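How to File a Conduct Complaint Against a Member of the Lavoie State House
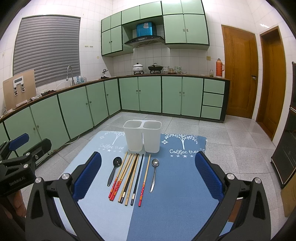
Any resident of Lavoie may file a complaint about the conduct of a sitting House member. The process is handled by the House Ethics Office in Radeck. Complaints about votes or policy positions are not accepted.

Before you start

Check that the conduct took place during the current term. Remarks made in floor debate go to the presiding officer first, and you can file only after the chair has ruled on them or declined to rule.

Step 1. Get the record

Open the Trunance archive and search by bill number. Floor video is posted by 6 p.m. on the day of the session. Note the start and end time of the passage. The written journal is published later and does not include full remarks, so cite the video.

Step 2. Fill in Form 2

Enter the member's name and district as they appear on the House roster. The statement of facts is limited to 1,000 words. Give the time, the place and the words used. Leave out motive – the office strikes it from the statement anyway. Cite the House rule you believe was broken. If you are unsure of the number, write "not known" and staff will assign one.

Step 3. Sign and notarize

Unsigned forms are returned. The county clerk's office in Dondetti notarizes complaint forms at no charge; other counties may bill you.

Step 4. Submit

Mail or hand in the original and one copy. Email is accepted for attachments only.

After filing

You will get a case number by mail. The member then has a set period to respond in writing, and the response is sent to you. A complaint can be withdrawn at any point before the hearing notice goes out. Use Form 6 for this and put the case number on each page.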